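Garment folding

Garment folding is the practice of bending a piece of clothing over on itself, one or more times, so that it takes up less room and can be stacked, filed or carried. It is usually the last stage of doing the laundry, after washing, drying and, where needed, ironing. It is done in homes, in shops and in commercial laundries, and the methods differ a good deal between the three.

Folding is distinct from hanging, in which the garment keeps its full length and is held by a hanger or hook, and from rolling, in which the cloth is wound into a cylinder. Many households use all three.

Purpose

The main purpose of folding is to save space. A folded jumper fits on a shelf or in a drawer and can be lifted out without disturbing much else. Knitted garments in particular are normally folded, as their own weight may stretch the shoulders if they are hung for long periods.

A second purpose is to control creasing. Any fold leaves a line in the cloth if it is pressed for long enough, but a planned fold puts the line where it will be least noticed, such as down the side of the body or across the waist. A garment left in a heap creases at random - the lines are usually harder to remove.

Folding also makes clothes easier to sort. A stack of items folded to the same width can be counted and shared out between several people quickly.

Surfaces

Most folding is done on a flat surface. Beds, kitchen tables and ironing boards are common in the home, while shops and laundries use counters at standing height. The surface needs to be clean, dry and at least as wide as the garment with its sleeves spread.

The covering of the surface affects the work. Polished wood and plastic let cloth slide, so that a light shirt may move out of line when one side is lifted. Carpet, felt and blankets hold the underside of the cloth in place, which helps with smooth fabrics, but they also make it harder to pull a whole garment straight once it has been put down. They can pass lint to the cloth as well, and dark knitwear shows this most.

Common methods

The flat fold is the simplest. The garment is laid out and halved lengthways, sleeve to sleeve, then halved again from hem to collar. It is quick, but it leaves a crease down the centre of the chest.

The shop fold, also called the square fold, is used for shirts, T-shirts and sweatshirts. The garment is laid face down. Each side is brought in towards the middle with its sleeve turned back along the body, and the hem is then taken up to the collar in one or two folds. The result is a rectangle with a plain front.

The file fold carries on from the shop fold. The rectangle is folded again into a small block that will stand on its edge, so that the contents of a drawer can be seen from above.

The pinch fold is carried out with the garment lying flat in front of the folder. Two points are held along a line between the shoulder and the hem, the hands are crossed to bring the shoulder to the hem, and the garment is lifted, shaken and laid down. It takes practice, and works best with short-sleeved tops.

Trousers are folded leg to leg along the seams and then in halves or thirds. Socks are paired and either folded together or turned over at the cuff.

Starting from a heap

Written instructions generally begin with the garment already spread out. In practice it comes from a basket or a dryer in a bundle, and opening it may take longer than the folding. The usual approach is to find an edge that can be recognised by touch or sight, such as a collar, cuff or hem, and to work along it until a second corner is reached. With two corners held, most garments will fall open under their own weight.

Trims are useful at this stage. A band, piping or hem in a contrasting colour shows where the edge of the cloth lies even when the rest is bunched up. Plain garments in a single dark colour are slower to open out, and heavy fleece hides its seams more than thin cotton does.

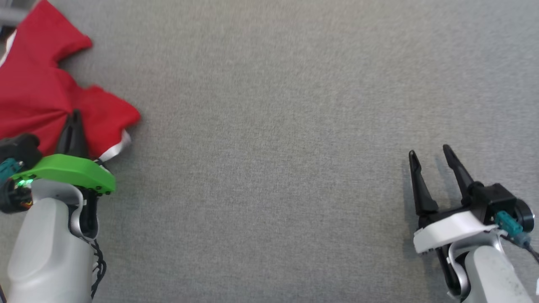

A crumpled red garment on grey carpet, with a narrow white trim or hem showing along one fold.

Once open, the garment is smoothed with the flat of the hand from the centre outwards. Sleeves are straightened before the body, and any hood is laid flat against the back. Buttons and zips are normally closed, which keeps the two halves of the front level with each other.

Folding boards

A folding board is a hinged panel, usually of plastic or stiff card, on which a garment is laid and then turned over in a fixed order. Boards give every item the same width and are used mainly where large numbers of similar garments are handled. A home-made board can be cut from a cardboard box.

The Ulovetti board, sold in the town of Pustanholm, has four panels and is marked with lines for adult and child sizes. In a trial described by Feng-yi Kwok, 233 garments were folded by hand and on the board by the same group of eight people. The board gave more even stacks, but the more experienced folders were faster without it. Kwok noted that the time spent opening out each garment was the same in both cases.

Storage

Folded clothes are kept in stacks or in rows. Tall stacks press the lower items and tend to lean, and heavier garments are therefore placed at the bottom. Soledad Castellanos, in her household manual Seo, recommends that a stack of knitwear should be no more than 50 centimetres high, and that its order should be changed every September when winter clothes come back into use.

Clothes put away for a whole season are often refolded along different lines partway through, so that no single crease becomes fixed.

See also

Ironing
Clothes hanger
Linen cupboard
Laundry basket

This page was last edited on December 16, 2019.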